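Blue clips at the back of my workstation, how do I release the graphics card?
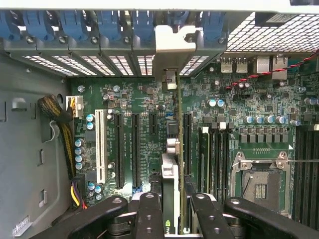 Yichen Long asks if the screws on the blue clips have to come out first, because on his older tower there was only one long bar and no screws at all. I have the same doubt, so I put it here together with my own.

I bought this workstation used from a shop in Garkari. I want to take out the graphics card, clean the inside, and put in another card, a little longer. I have changed memory before, but never a card in this kind of case. There are seven blue plastic clips in a row at the back, and every one has a small dark screw. I tried to lift one with my finger and it did not move. I stopped there, I don't want to break old plastic.

My second problem is the cables. A thick power bundle with a black mesh sleeve comes over a white connector near the side wall and goes down along the board. There is also a thin red and black twisted wire that crosses the top of the board, near the network ports. Should I unplug these before I pull the card, or can they stay?

The paper manual is lost and the seller did not answer my message on Tuesday. Thank you in advance — simple words are welcome.

Posted by Nandstead

Veronika Barta

I would not start with the screws. On many workstations the clip is a small door which turns on one end, and the screw is an extra lock for transport. But I cannot promise this for your model. Try it in this order:

Shut down, switch off the power supply, pull the cord, and hold the power button for a few seconds. Touch the bare metal of the case before you touch the board.

Lay the case on its side on a table, so the card stands upright and does not hang on its slot.

Look at one clip that belongs to an empty slot and practice on it. If it does not open with light pressure, loosen the screw by one or two turns and try again. Do not take the screw completely out if you can avoid it. A screw that falls under a motherboard can cost you the whole evening.

Open the clip of your card, and the neighbor clip also if the card is two slots wide. Unplug any power cable that goes to the card itself.

Now find the latch at the end of the slot, the end far from the rear wall. Push it down or to the side, depending on the type, and only then pull the card straight up with both hands. If it feels stuck, it is nearly always this latch. Don't rock it from front to back. I did this once and the slot was never good again.

About the cables: the thick bundle can stay plugged in if it leaves you enough place for your hand. The thin twisted pair I would leave alone, only move it softly to the side. If you must unplug it, take a photo first and pull on the plug, never on the wires.

For the new card, measure before you buy. From the inside of the rear wall to the first thing that blocks the way. Mine was 52 mm too long and I had to send it back.

Gilmartin

just unscrew everything, it's 10 minutes of work. I had one from the same period and the clips came off with the screws, no problem. Compressed air for the vent holes, they were full of dust in mine

Muststead

I agree with Veronika about the latch, and I want to add one thing about power. Check what your power supply can give before you put in a bigger card. The label on mine says 1000 W, but a friend has a smaller one in the same case, so you cannot know it from the outside.

Also, when you put the clips back, close all of them before you tighten any screw. If the metal bracket of the card is not sitting flat, the clip will not close fully, and it is better to find this out before the screw is in. The screws need very little force, they go into plastic on some models. I use a short hand screwdriver, never the electric one.

If you write the model number here, I can look whether I still have the service manual in my old files.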